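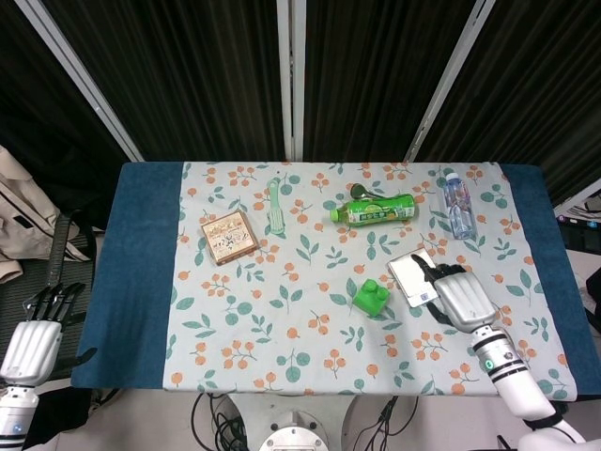 Fig. 1. Patterned cloth laid over a plain teal-blue one, with a few things set out on top.

SECTION 3: MAKING YOUR FIRST WAXED TABLE CLOTH

You've unpacked the Zetomix Cloth Waxing Kit and read the safety page, so now comes the fun part! This section takes you from a plain piece of printed cotton to a wipeable table cover that shrugs off spills and crumbs. Set aside an afternoon for your first one. The second goes a lot faster, and by the third you'll be eyeing every curtain in the house.

Choosing your fabric

Go for plain-weave cotton or linen, medium weight, with no stretch. Small repeating prints (berries, leaves, little sprigs) are lovely for a first project because they hide any slight unevenness in the wax. Pale backgrounds darken a shade when waxed and go a touch creamy, so test a scrap first if the exact color matters to you.

NOTE: Fabric with a factory stain guard will not take the wax. Put a drop of water on it. If the drop sits there like a bead, pick something else.

Preparing the cloth

1. Wash the fabric on a warm cycle with no softener. Softener leaves a film, and the wax will come out patchy.

2. Dry it completely and iron it flat, paying special attention to the fold line down the middle.

3. Trim to size. Leave a 19 mm hem allowance on every side. If you want a contrasting border, cut the waxed piece narrower than your under cloth and let the darker fabric show at the sides. It looks great and saves material too.

4. Fold the hem twice, press, and stitch. Do this BEFORE waxing. Waxed seams gum up a sewing machine needle something awful.

Melting the wax

5. Fill the outer pan of the Simimar double warmer with water up to the lower line.

6. Break one full wax block (200 g) into the inner pan and set the dial to Low. Leave the lid off so you can see what's going on.

7. Stir now and then with the flat paddle until the wax is clear with no lumps, then stir in one capful of the softening oil. This is what lets the finished cloth drape nicely over a table edge.

CAUTION: Never melt wax directly over a flame or burner, and never leave the warmer alone while it is switched on. If the wax starts to smoke, turn the dial to Off, unplug the warmer and let everything cool before you touch it. Do not put water on hot wax.

Waxing

8. Cover your work surface with a layer of baking parchment and lay the fabric on it, printed side up.

9. Load the wide brush, wipe one side on the rim of the pan, and brush from the center out in long strokes. Work quickly! The wax will go cloudy as it cools, and that's fine at this stage.

10. Lay a second sheet of parchment on top and press with a dry iron on the cotton setting. Watch the cloudy patches vanish as the wax sinks into the weave. It's hugely satisfying, and a good moment to call the kids over for a look (from a safe distance).

11. Peel back the parchment while the cloth is still warm. Dry spots look lighter than the rest. Dab a little more wax on them and press again.

12. Hang the cloth over a smooth rail for 30 minutes, then leave it flat overnight before using it.

NOTE: One block covers a piece up to 160 cm long at standard width. For anything bigger, melt a second block in a fresh batch. The inner pan isn't made to hold two.

Everyday use and care

Wipe with a cool damp cloth and a little mild soap. Hot dishes need a trivet under them, always. Use the cloth over a plain fabric one if your table is wood, especially in August or in a sunny room, when the wax can turn slightly tacky.

Roll the cloth for storage, printed side out, on the cardboard tube from the kit. If you have to fold it, any white crease lines will come out with a quick press between two sheets of parchment. Do not machine wash or tumble dry.

When the surface starts to look tired, repeat steps 8 to 12 with half a block. Old cloths take fresh wax beautifully.

For colored waxes and the Derese finish, see Section 4.

Zetomix Home Craft, Sadevitz Works | Customer help: see back cover | Guide revised 17th February | All rights reserved | Back to top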